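Häufige Fragen zum Sauerteig-Abo

Ihr schreibt mir viel, und ich antworte gern, aber seit dem Frühjahr komme ich kaum noch hinterher. Deshalb habe ich die Fragen gesammelt, die immer wieder im Postfach landen. Wenn eure nicht dabei ist: Mail schreiben, ich melde mich abends nach dem Backen.

Wer steckt eigentlich hinter Betov?

Vor allem ich, Deepika Acharya. Ich backe, packe und tippe hier auch diese Zeilen. Beim Backen hilft mir Jozef Aerts, der früher in einer richtig großen Backstube gearbeitet hat und meine Teigtemperaturen bis heute mit hochgezogener Augenbraue kontrolliert. Inzwischen haben wir rund 200 Leute im Abo, und ich freue mich immer noch über jede neue Adresse!

Was bekomme ich im Abo?

Einmal im Monat kommt ein Päckchen mit Mehl, einem Rezept und im ersten Monat zusätzlich der Anstellgutstarter. Den Starter gibt es getrocknet, der verträgt die Post besser als die flüssige Variante (ich habe da Lehrgeld bezahlt, fragt nicht). Das Mehl reicht für zwei Brote, je nachdem, wie großzügig ihr beim Füttern seid.

Mein Starter blubbert nicht. Ist er tot?

Ziemlich sicher nicht. Getrockneter Starter braucht oft vier bis fünf Tage, bis er wieder richtig in Schwung kommt, und am zweiten Tag sieht er gern mal aus wie Tapetenkleister. Stellt ihn wärmer, füttert ihn mit Roggenvollkorn und lasst ihn in Ruhe. Wenn er nach einer Woche immer noch nichts macht, schreibt mir, dann schicke ich einen neuen. Kostet euch nichts.

Und wenn sich oben Flüssigkeit absetzt?

Dann hat er Hunger. Abgießen oder unterrühren, beides geht. Ich rühre sie unter, Jozef gießt sie ab, wir streiten darüber seit Jahren. Bei rosa oder orangen Schlieren und bei Schimmel hört der Spaß aber auf: alles weg, Glas heiß auswaschen, neu anfangen.

Brauche ich eine Küchenmaschine?

Nein. Alle Rezepte gehen mit der Hand, mit einer Schüssel und einer Teigkarte. Die meisten Teige werden nur gedehnt und gefaltet, dreimal im Abstand von einer halben Stunde. Wer eine Maschine hat, darf sie natürlich benutzen, dann aber bitte auf der kleinsten Stufe, sonst wird der Teig zu warm.
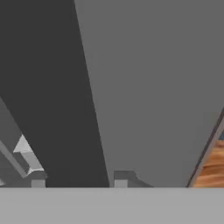 Hellgrau und Dunkelgrau, Computergrafik

Kann ich statt im Topf auch auf dem Blech backen?

Klar, das Brot wird dann etwas flacher und die Kruste ein bisschen weniger knusprig. Heizt das Blech unbedingt mit auf und stellt eine kleine Schale mit heißem Wasser unten in den Ofen. Nach einer Viertelstunde nehmt ihr die Schale raus (Vorsicht, Dampf!) und backt normal weiter. Für das Grundrezept mit 600 Gramm Mehl plane ich insgesamt eine knappe Dreiviertelstunde ein.

Wie erkenne ich, ob das Brot durch ist?

Klopft unten drauf, es soll hohl klingen. Wer es genauer mag, nimmt ein Kernthermometer, beim Roggenmischbrot hole ich es bei 97 Grad raus. Und dann bitte wirklich auskühlen lassen! Ich weiß, wie es duftet. Ich weiß auch, wie klitschig eine Krume wird, die man nach zehn Minuten anschneidet.

Gibt es das Paket auch glutenfrei?

Leider nein. Bei mir staubt überall Weizen und Roggen herum, da könnte ich nichts mit gutem Gewissen verschicken. Wenn ihr Zöliakie habt, bestellt bitte auch die Gewürzmischungen nicht.

Woher kommt das Mehl?

Aus einer kleinen Mühle in Nakholm. Roggen und Weizen sind immer dabei, Dinkel meistens. Nur beim Emmer wird es im Sommer manchmal knapp, dann kommt ersatzweise Dinkel ins Paket und ein Zettel mit der angepassten Wassermenge. Den Zettel bitte lesen, Dinkel mag deutlich weniger Wasser.

Kann ich pausieren?

Ja, so oft ihr wollt. Eine kurze Mail genügt, am besten bis zum 17. des Monats, danach sind die Pakete meistens schon gepackt. Im Juli mache ich selbst Pause, da wird weder verschickt noch abgebucht. Euer Starter übersteht das im Kühlschrank problemlos, wenn ihr ihn vorher noch einmal füttert.

Mein Paket ist nicht angekommen, was nun?

Erst mal bei den Nachbarn klingeln, da liegen die meisten. Wenn es nach einer Woche nicht auftaucht, schreibt mir mit Namen und Postleitzahl, dann geht ein neues raus. Romain Ferrand, der bei mir die Retouren macht, schaut dann parallel nach, wo das erste hängt.

Darf ich eure Rezepte weitergeben?

An Freunde und Familie sehr gern, dafür sind sie da. Wenn ihr einen Blog habt, verlinkt bitte auf die Seite, statt den ganzen Text zu kopieren. Und schickt mir den Link, ich bin neugierig!

Verschickt ihr auch nach Österreich und in die Schweiz?

Nach Österreich ja, das Porto ist etwas höher und wird im Warenkorb angezeigt. In die Schweiz im Moment nicht, der Papierkram mit dem Zoll hat mich beim letzten Versuch einen kompletten Nachmittag gekostet.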